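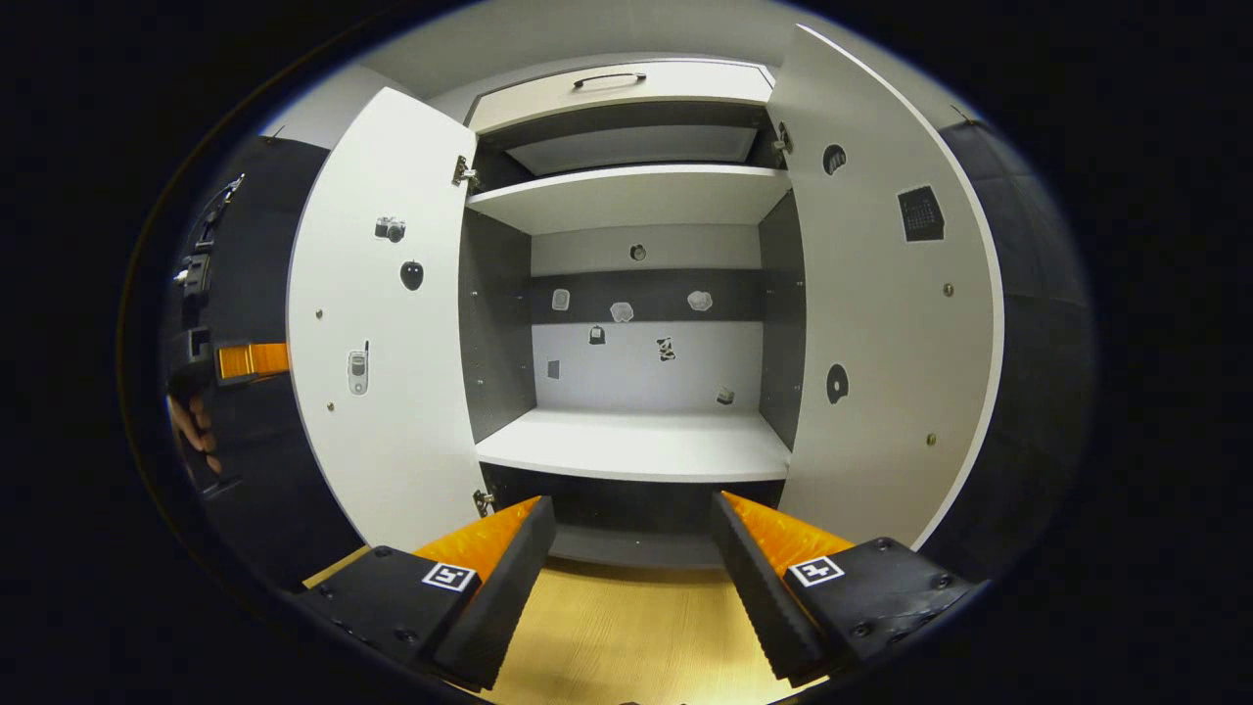
Getting old stickers off the inside of a cabinet without wrecking the finish?
Asked by Kadri Luik, 29/11/2023. Viewed 1,043 times.

Bought a used white cabinet with two doors and a drawer on top. The previous owner's kid (I assume a kid) put stickers all over the inside: a camera, an apple and an old cell phone on the left door, and a bunch of little ones on the gray back panel. I want to keep table linens in it. Everyone online swears by a hair dryer, or mayonnaise, or some orange spray, and I don't buy most of it. Has anyone done this on a painted-looking surface and still had a surface at the end?

2 answers

Revathi Rajan
Your doubts about mayonnaise are fair. It's just oil with a smell. Plain cooking oil does the same job on the glue once the paper part is gone.

Hair dryer on low, keep it moving, lift a corner with a plastic card and pull slowly and flat. If the coating starts coming up with the sticker, quit. On some cheap white finishes it will, and I've never seen a trick that fixes that. Start with one of the back panel ones, low down. Wipe off the oil with dish soap and water, then dry it. I wouldn't go near it with acetone whatever the videos say.

You may also get a darker or lighter patch where each sticker was. That's fading and no cleaner removes it.

Chrysoula Mavromatis
Otix spray, works on everything, 2 minutes

Comment from Kadri Luik: "Everything" is what worries me. Did you use it on a cabinet or on a glass jar?

Comment from Chrysoula Mavromatis: jar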